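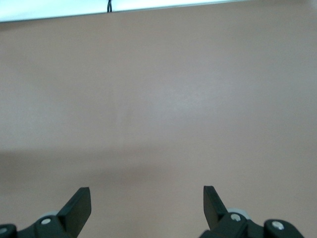 Tabletop with a matte, pinkish-beige surface.

Grastow Community Kitchens – progress report to the Proklow Fund
2020-09-08

Meal deliveries continued through the summer. We sent out 3,811 meals to 208 households, most of them on the Clamach route. Gladys Mollel took over route planning from Kwesi Arthur and has cut one stop where two drivers were overlapping.

The walk-in cooler was repaired at a cost of $678, charged to the equipment line. The dining room remains closed to the public.

Cooking classes are behind schedule. We have 19 people signed up for the first course, but the county has not approved indoor groups – Aba Quaye is asking whether part of it can be taught by phone. If not, we would like to move that money to January.

Spending on food is within budget. Receipts are with Jihad Haddadin.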